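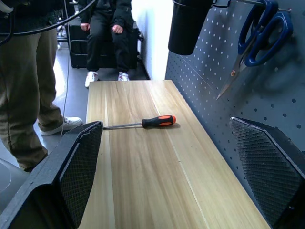 Burgi Grabner preguntaba al acabar la sesión anterior si de verdad hacía falta dedicar una tarde entera al destornillador, una herramienta que todos hemos usado desde niños sin que nadie nos diera clase. La pregunta es buena y le prometí contestarla por escrito, así que estos apuntes empiezan por ahí, y perdonad si me alargo, que con este tema me pasa siempre.

Taller de herramienta manual. Sesión 2: el destornillador y la mesa de trabajo

Casi todos los tornillos estropeados que llegan al taller lo están por la misma causa: alguien los giró con una punta que no encajaba. La cabeza se redondea, la ranura se abre y lo que era un trabajo de un minuto acaba con una broca y mucha paciencia. Por eso vamos a ir despacio, aunque parezca poca cosa.

El mango

Un mango estrecho gira deprisa, pero da poca fuerza; uno grueso permite apretar más con el mismo esfuerzo de la muñeca. Los mangos negros con zonas de color, como el naranja, tienen además la ventaja de que se encuentran enseguida entre las virutas (y de que no se quedan olvidados encima del armario, que ya sabéis lo que ocurre). El extremo redondeado es para apoyar la palma: empujad con ella y girad con los dedos. No se golpea con el martillo. Lo digo cada año y lo seguiré diciendo.

La varilla y la punta

La varilla debe quedar alineada con el tornillo. Si entra inclinada, la punta solo toca por un lado y se sale al primer apretón. En la punta plana, el ancho tiene que cubrir casi toda la ranura sin sobresalir de la cabeza. En la de cruz, probadla antes: metida en la cabeza y sin apretar, no debería bailar. ¡Hacedlo siempre, aunque tengáis prisa!

La mesa

La madera clara es muy agradecida para trabajar, porque se ve todo encima, pero también se marca con nada. Antes de montar una pieza pasad la mano por el tablero, siguiendo la veta, y retirad cualquier tornillo suelto. Cuando dejéis el destornillador, tumbadlo del todo y lejos del canto. Eyvindur Briem me recordaba que en su antiguo taller lo dejaban de pie en un bote con la punta hacia arriba; os pido por favor que aquí no.

Ejercicio para casa

Buscad una tabla de 200 mm de largo y 72 mm de ancho. Marcad una línea a lápiz en el sentido de la veta, haced los agujeros guía y poned en ella los tornillos de la bolsita Lavness que repartimos. Después sacadlos y volvedlos a poner con la otra mano. Es incómodo, lo sé, pero se aprende muchísimo sobre la presión que uno hace sin darse cuenta.

Traed la tabla a la próxima sesión, con vuestro nombre por detrás. Quien no tenga madera puede coger un retal de la caja Redon, al lado de la puerta.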